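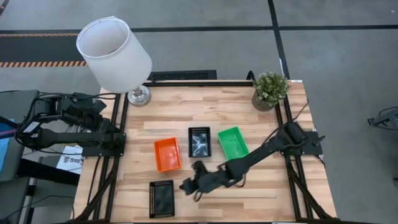
**Obituary writer, part-time, Plattner Funeral Home**

Leonie Imhof has written our obituaries since before we had email, and in September she is retiring to a lake. We need someone to take over her desk, her dictionary and a filing cabinet whose second drawer opens only on request.

You would sit down with families (or call them, if they live far off) and turn what they tell you into a notice of up to 600 words for our website, plus a shorter one for the paper. The paper charges by the line, so the shorter one is where the arguments happen. Expect two brothers who disagree on the year Dad bought the boat. Expect a grandmother with 40 relatives to list, every one of whom can spell.

The job is three mornings a week, always including Wednesday, when the paper closes its page at noon and doesn't care who died at eleven. Pay is $176 per morning. Parking is free but you'll be next to the hearse.

We're looking for someone who

- writes plain sentences and gets names right
- can listen to a long story about a bowling league and find the one line worth keeping
- won't write "passed peacefully" unless the family says so
- can take a phone call from an ex-wife

Newspaper experience is nice. So is having worked a front desk, a bar or a school office. Poets may apply - Leonie was one, and got over it.

To apply, send Urs Leitner a one-page letter and an obituary of 200 words for a relative, a neighbor or a dog. Please don't send your own. We had several last time and they ran long.

Drop it at the Mendora Street office or mail it there, marked "Desk." Seraina Holzer reads everything first and will call you either way, usually before nine in the morning.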